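## Séance 4 – Comment une jeune entreprise tech trouve son argent (et ce qu'elle cède en échange)

Rebonjour à toutes et à tous ! Je reprends au propre ce que nous avons vu ensemble, en ajoutant deux ou trois choses que je n'ai pas eu le temps de dire, parce que vous avez posé beaucoup de questions (et de bonnes questions, je ne m'en plains pas du tout).

### 1. Le vocabulaire, encore une fois

Je sais que ça paraît scolaire, mais la moitié des erreurs dans vos premiers devoirs venait de là.

- **Amorçage** : le premier argent extérieur, souvent avant tout chiffre d'affaires.
- **Série A, B, C…** : les tours suivants. La lettre donne l'ordre, elle ne dit rien du montant.
- **Valorisation pre-money** : ce que vaut la société avant l'entrée des nouveaux fonds.
- **Valorisation post-money** : la même, plus l'argent apporté.
- **Dilution** : la baisse du pourcentage de chacun quand on émet de nouvelles actions.

Retenez bien qu'un fondateur dilué ne perd pas d'actions ! Il en a toujours autant, c'est le gâteau qu'on découpe en parts plus nombreuses.

### 2. Le cas Clatgate

Clatgate édite un logiciel de planification pour petits ateliers. Au départ, 2 457 actions, réparties entre Despina Enache et ses deux associés. Le fonds Cetimstead propose d'entrer au capital et reçoit 410 actions nouvelles. On passe donc à 2 867 actions, et Cetimstead en détient 410 / 2 867, soit 14,3 %.

Plusieurs d'entre vous ont divisé 410 par 2 457, ce qui donne 16,7 %. C'est l'erreur classique, je la faisais aussi quand j'étais à votre place – il faut toujours diviser par le total *après* émission.

### 3. Les clauses qu'on lit trop vite

Le pourcentage attire l'œil, et pourtant le pacte d'associés compte souvent davantage. Prenez le temps de regarder :

1. la préférence de liquidation (qui est payé en premier en cas de vente ?) ;
2. l'anti-dilution (que se passe-t-il si le tour suivant se fait à un prix plus bas ?) ;
3. les droits de veto et les sièges au conseil.

Heiðrún Ravn, que nous recevrons en novembre, a négocié ce genre de pacte des deux côtés de la table, et elle vous racontera bien mieux que moi l'affaire Grallbridge : une belle vente sur le papier, avec une préférence si lourde que les salariés actionnaires n'ont presque rien touché.
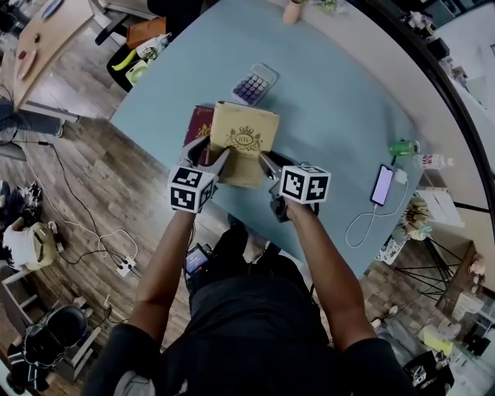
Un mot aussi sur le calendrier d'acquisition des actions, le fameux *vesting*. On prévoit en général quatre ans, avec une première année « à blanc » : celui qui part avant douze mois repart sans rien. Cela semble dur, mais imaginez une associée qui reste seule à travailler pendant que l'autre, parti au bout de trois mois, garde un tiers du capital…

### 4. Pour la prochaine fois

- Lire le dossier Szűcs, pages 9 à 57 (les annexes sont facultatives, même si j'ai un faible pour la deuxième).
- Refaire le tableau de capitalisation de Clatgate en ajoutant un second tour, dont vous choisirez les conditions. Justifiez votre prix par action en quelques lignes.
- Préparer une question pour Heiðrún Ravn, une vraie, qui vous intéresse vous !

Le tableau peut être rendu sur tableur ou à la main, pourvu que les formules soient lisibles. Et si vous bloquez sur la partie 2, venez me voir à la pause, on reprendra les calculs ensemble.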